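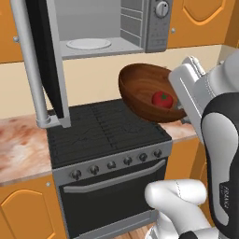
Iscombe Bridge and the Nillham Shops: Report of the April Open Day

The railroad opened Iscombe Bridge to visitors on foot for one day in April, between the end of the steel repairs and the return of freight traffic. The Nillham shops were open on the same ticket. This report covers the bridge first, then the machine shop and the records room, in the order the tour took them.
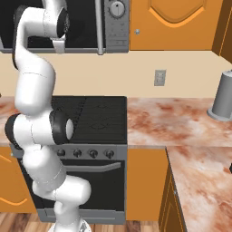 By Helmi Juntunen
Nillham Branch Line Society, Visits and Field Notes

Getting there

The shuttle left the Nillham depot at 8:40 a.m. and used the service road along the north bank. Visitors signed in at the east abutment and were issued hard hats and vests. The group was walked out along the downstream side on the inspection walkway. The track itself was out of bounds, including the section that had not yet been ballasted on the east approach.

The bridge

Iscombe Bridge carries a single track over the river on a pin-connected through truss, with deck plate girder spans on both approaches. Overall length between abutment faces is 658 feet. An older society handout gives 650 feet. Eino Kokkonen, the bridge engineer who led the walk, said the lower figure comes from the original contract drawings and leaves out an extension made to the west approach when the bank was cut back. The as-built sheet in the records room agrees with him.

The piers are coursed stone on timber piles. Concrete collars were added at the waterline during an earlier round of work, and the upstream faces carry steel nosing against ice and drift. Scour had opened a hole beside the second pier from the east. It has been filled with graded rock, and the bed is now surveyed after every high-water event instead of once a year.

Most of the recent work was on the floor system. The stringers under the track had lost section at the top flanges where the ties sit, and in several panels the flange angles had thinned below the allowable limit. The contractor, Pitkänen, replaced the stringers panel by panel, working from the east end. Each panel was jacked, the old stringers were lowered to a barge, and the new ones were brought up the same way. Connections to the floor beams are bolted. The rivets in the floor beams themselves were left alone unless they failed a hammer test.

In all, 3,073 rivets were removed and replaced with high-strength bolts. Mr. Kokkonen gave this number from the daily sheets and noted that it includes the portal bracing, which was outside the original scope. The new bolts are easy to pick out from the walkway by their hex heads. The finish coat was not yet on them.

The pins were tested ultrasonically in place. Two at the lower chord showed wear grooves from the eyebars. Both were judged serviceable and will be tested again before winter. I asked whether the eyebars had been checked for unequal tension. They had. One pair at midspan was found slack and was shortened by heating and upsetting the bar, a method the older members will remember from the article in our newsletter.

Monitoring

Strain gauges and tilt sensors have been fixed to the truss and the second pier. They report to a system called Histik, which stores a reading for each axle group and compares it with the readings from the same locomotive class on earlier trips. A trace from the test train was shown on a laptop at the west abutment. The test train was a pair of road switchers with loaded ballast cars, run first at a crawl and then at line speed. The live load deflection at midspan was within the calculated value at both speeds. I did not get the value itself, and it was not on the handout.

The speed limit over the bridge stays at its old figure until the finish coat is complete and the walkway planks on the upstream side have been replaced.

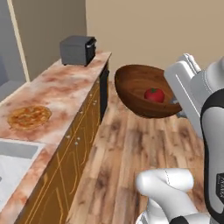

Page last changed: April. Correction to the overall length; note on drawings added.

The Nillham shops

The shuttle returned to Nillham at 1:15 p.m. The machine shop is the brick building east of the former roundhouse. Only the south bay was open to visitors. A wheel lathe was running on a wheelset from a covered hopper, taking a finishing cut on the tread. The operator stopped it between cuts to show the profile gauge. Flange height and tread hollow are recorded on a card that stays with the wheelset until it is pressed off the axle.

At the far end of the bay is the wheel press, with a chart recorder that draws mounting force against travel. A smooth rising curve is wanted. A flat spot or a sudden drop means the wheel comes off again and the bore and seat are measured. Several rejected charts were pinned up beside it with the cause penciled in, usually a scored seat.

The transfer table outside is still in use. Its motor is original but the controller is not. It moved one empty flatcar for the visitors, from the paint track to the south bay, and the operation was slower than I had expected from the published description.

The records room

The records room is upstairs in the office building. It holds the bridge books for the whole branch, with an inspection entry for each structure and each year. The Iscombe drawings are in a flat file and run to 74 sheets, counting the revisions. Most are ink on linen. The truss stress sheet has been folded and is weak along the creases, so visitors were shown a print of it.

The west approach extension appears as a separate set with its own title block, and the bridge book entry for that year gives only the words "west end lengthened." Anyone relying on the contract set alone would miss it, and this is the source of the wrong length in our handout.

Copies can be ordered in writing. State the structure and the sheet title, as the sheet numbers were changed once and the two series overlap. Tracings are not lent.

Notes for members

Footing on the inspection walkway is open steel grating, unsuitable for narrow heels or for dogs. There is no shelter at the east abutment. Photography was allowed at the bridge and in the south bay but not in the records room.

The society has asked for a second visit once the finish coat is done, with time set aside for the east approach girders, which the group passed over without stopping. Names for that visit should be left at the Nillham depot ticket window.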